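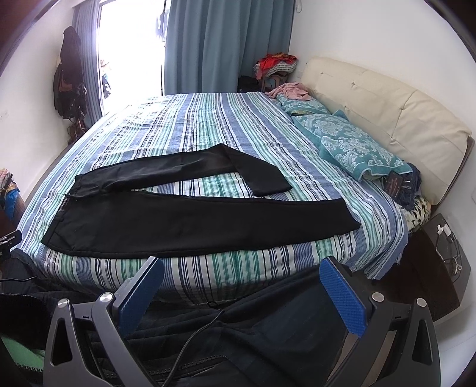
Hậu Mạch wrote in after the previous version of this page: the folding cell at Irkton now does most of the trousers, so why are the folders still folding trousers, and why with grippers? The short answer is that the cell learns from recorded folds and still fails on some garments. The longer answer is the procedure below, plus a section on how the job changes when part of a folding shift becomes a recording shift.

Scope

The page covers recording trousers on a bed with two hand-held grippers. Shirts and knitwear have their own pages. It assumes you have done the Prondis induction, have a login for the Geken upload tool, and know the house fold used on the floor. If you learned a different fold elsewhere, use the house fold. Mixed folds in one batch are the most common reason a whole batch is sent back.

Before you start

1. Check that the cables run freely from both grippers. Hold the grippers in working position and reach to the far side of the bed. If a cable pulls tight, reroute it now.
2. Open and close each gripper fully several times. The pads should meet along their whole length. A pad that meets only at the tip will hold one layer of cloth and drop the other.
3. Wipe the pads with a dry cloth. Lint builds up faster with dark cotton and brushed fabrics.
4. Leave the room as it is. Clothes on hooks, bedding patterns and full nightstands are all acceptable. Clear only what lies in the path of the fold.
5. Enter the garment type and color in Geken. Do not enter the owner's name, even if there is a laundry tag.

Setting the starting state

Drop the trousers onto the bed from waist height, then spread them only as far as the task card says. The card gives one of three states: flat, spread with a bent leg, or heaped. For the bent-leg state, one leg should change direction at the knee or near it. Do not straighten it before the recording begins. New recorders tend to tidy the garment out of habit, and the result is a set of recordings in which the hard part of the work never appears.

Dark trousers on a striped sheet are a useful combination. Dark trousers on dark bedding should be recorded only when the card asks for it.

Recording the fold

1. Start with both grippers open and held still over the near side of the bed. Wait for the tone.
2. Straighten the bent leg first. Pinch the hem, lift it just clear of the sheet and lay it out in line. Avoid dragging the cloth, which pulls the waistband out of position.
3. Bring one leg over the other, hem to hem. Match the inseams before you match the outer seams.
4. Pinch the hem again, this time through both layers. Close the jaws slowly until the cloth stops sliding. If only the top layer lifts, open, lower and pinch again. Keep the recording running -- a corrected grip is more useful to the training set than a clean one.

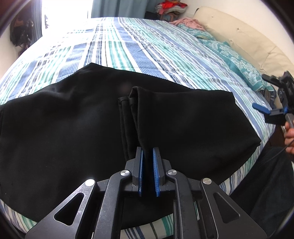

Jaws closed on a doubled layer of black cloth.

5. Carry the hem toward the waistband and lower it. Open the jaws only when the fold is resting on the cloth below.
6. Repeat the lengthwise fold if the card calls for a shelf fold.
7. Return both grippers to the starting position and hold still until the second tone.

Do not touch the garment with bare fingers between tones. If you have to, end the take and mark it "hand contact".

Marking and upload

Mark each take before starting the next one. The choices are complete, corrected and failed. Corrected means that you released and regripped at least once. Failed means that the final fold is outside the house tolerance, or that the garment left the bed.

In June the team recorded 566 takes and 427 were accepted. Of the accepted takes, 178 were marked corrected. Most rejections came from missing stillness at the start or end, which costs a couple of seconds to get right and a full take when it is missed.

What changes on the shift

Recording is slower than folding and harder on the forearm. Blocks are limited to 20 minutes, followed by a change of task. Sorting and tag checks both count as a change. Folding by hand does not, as it loads the same muscles.

Recorders are off the piece count for the whole block. In the first weeks this was handled wrongly: takes were counted as finished pieces, and anyone assigned to recording ended the day behind. Supervisors should now enter the block as fixed time under code Khổng. If your sheet shows a piece rate against a recording block, ask for it to be corrected the same day.

The folding floor has fewer trouser stations than it did last year. The people who worked them now split their time between recording, exception handling at the cell, and the garments that the cell refuses: pleated skirts, anything with a lining that shifts, and very soft knits. Exception handling needs its own sign-off, and time spent recording does not replace it.

Takes are reviewed for the fold only. They are not used to compare recorders with each other or with the cell, and speed is not scored. A take that includes another person's face should be deleted in Geken before upload, using the red option on the review page.

Known problems

Second tone does not sound: the take is still open. Hold still, press end in Geken, mark as normal.

Cloth slips from one side only: check the pad on that side for lint, then for wear. Worn pads go back to the tool desk in pairs.

Upload stalls with a long queue: leave the dock powered and do not restart it. The queue clears overnight, and takes still listed at 7 a.m. should be reported with the batch number.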